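Honance Schema Compare

Version 3 of Honance Schema Compare reads the structure of two relational databases, lists the differences between them, and writes a migration script that brings the target in line with the source. It runs as a desktop application or from the command line. No agent is installed on the database server.

Supported objects

Tables, columns, primary and foreign keys, unique and check constraints, indexes, views, sequences, triggers, stored procedures and functions. Comments on tables and columns are compared if the option is switched on; it is off by default. Roles and grants are read but not scripted.

How a comparison works

Each side of a comparison can be a live connection, a saved snapshot, or a folder of SQL files. A snapshot is a single compressed file containing definitions only. It holds no row data and can be kept in version control next to application code.

Objects are matched first by schema and name. A column that has been renamed is reported as one dropped and one added, unless a mapping is supplied. Mappings are stored in the project file and apply to every later run. The matching step ignores letter case for unquoted identifiers and respects it for quoted ones.

The result grid groups objects under Only in source, Only in target, Different, and Identical. Selecting a row opens both definitions side by side with changed lines marked. Rows can be excluded one at a time or by a filter expression on name, type or schema.

Generated scripts

Statements are ordered by dependency. Views and functions that depend on an altered table are dropped before the change and recreated after it. Where the target engine allows DDL inside a transaction, the whole script is wrapped in one. Where it does not, the script is split at safe points and each part is labeled.

Any statement that can lose data - dropping a column, shortening a type, adding NOT NULL to a populated column - is written as a comment and must be enabled by hand. This behavior can be changed per project but not globally.

Performance

The reference schema used in our own testing has 515 tables and 69 views. A full comparison of two live copies over a local network takes around 296 seconds on the first run. Later runs read from the metadata cache and fetch only objects whose modification stamp has changed. On engines that do not expose a modification stamp, the cache is skipped and every run is a full one.

Command line

The desktop and command-line tools use the same project file. The exit code is 0 when both sides are identical, 1 when differences are found, and 2 on error. Output can be plain text, JSON or CSV. Passwords are read from environment variables or from the operating system's credential store, never from the project file.
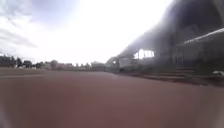
A read-only mode is available for build servers. In this mode the tool opens connections with the lowest rights the engine permits and refuses to apply a script, whatever the project file says.

Changes in this release

- Snapshot files are smaller and load faster. Older snapshots still open but are converted on save.
- Partitioned tables are compared partition by partition.
- Filter expressions accept NOT.
- Fixed: trigger order was lost when a table had more than one trigger on the same event.
- Fixed: default values containing a line break were always reported as different.

Licensing

Licenses are per named user. One license covers both the desktop and command-line tools on any number of machines used by that person. Build servers need a separate server license. The Prikden plug-in for code editors is included with either.

Documentation is maintained by Mirela Sampaio. Questions about server licenses go to Akua Laryea through the contact form.

Page last updated March 27, 2024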